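Dukuvari Card Deck for Couples — my review after 2 months

Posted October 27, 2026

Quick one tonight, I have an early shift. A few of you asked what I thought of the Dukuvari deck so here goes.

What you get: 100 cards, a little cloth bag, a folded sheet of instructions I read once. Three colors. Green is easy stuff (best meal you ever ate together, that kind of thing). Yellow is habits and money and family. Red is the hard ones. You take turns drawing, the other person listens and can't answer for a full minute. That's the whole game.

Zoltán and I started in August. We weren't in crisis or anything. More like roommates who share a car. Talking about the dentist, the car, whose turn it is. My sister Csenge had the deck first and passed along the link, no comment, just the link. Thanks Csenge.

Green cards — fine. A bit cute. We burned through most of them in a week and laughed a lot, which we hadn't done in a while. Some repeat themselves. There's a favorite vacation one and a best trip one and I'd like a word with whoever signed off on that.

Yellow is where it got good. "What do you do around the house that you think I don't notice?" We were up until past midnight on that one. He's been scraping my windshield before work for 3 winters. I thought it was the parking spot. Felt like an idiot, in a nice way.

Red cards, be careful. Really. We drew "When did you last feel lonely next to me" on a Sunday evening, both tired, and it went badly. Slammed cabinet, separate rooms. We did come back to it a few days later and it was a better talk, but the instructions should say more about stopping. One line at the bottom of the sheet is not enough. If things are already mean between you, or you're scared of how your partner will react, don't buy cards. Talk to somebody.

The minute of silence is the best part of the whole thing. Also the most annoying. I interupt, always have, and a minute is so long when you have a defense all ready to go. By the second month I was catching myself doing it at dinner, no cards out. Zoltán noticed before I did.

Cardstock is thin. Two corners are bent already and the bag string came off the first week. We keep them in a mug now.

Compared to the Standau one we tried last year: that one is prettier, heavier cards, nice box. But the questions read like a job interview. Never finished it. Dukuvari looks cheaper and gets used.

Would I buy it again? Yes, for a couple who basically like each other and got lazy. We skip weeks. Then one of us puts the mug on the table after supper and off we go.
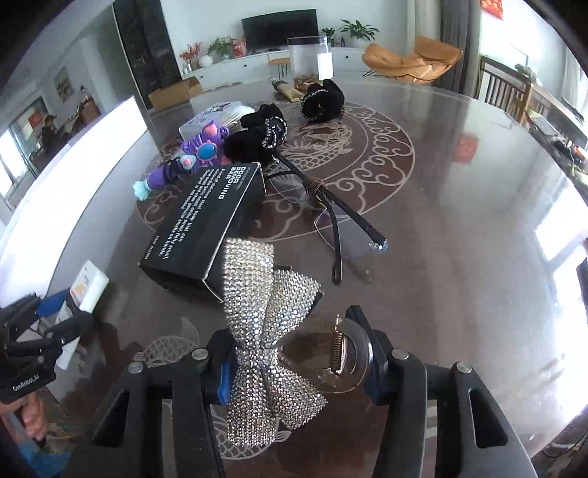
Oh and Botond asked in the comments if it works long distance. We tried it over the phone when Zoltán was away for work, one person holds teh deck and reads for both. Worked OK on green and yellow. I'd save the red for when you're both home.

— Zsófia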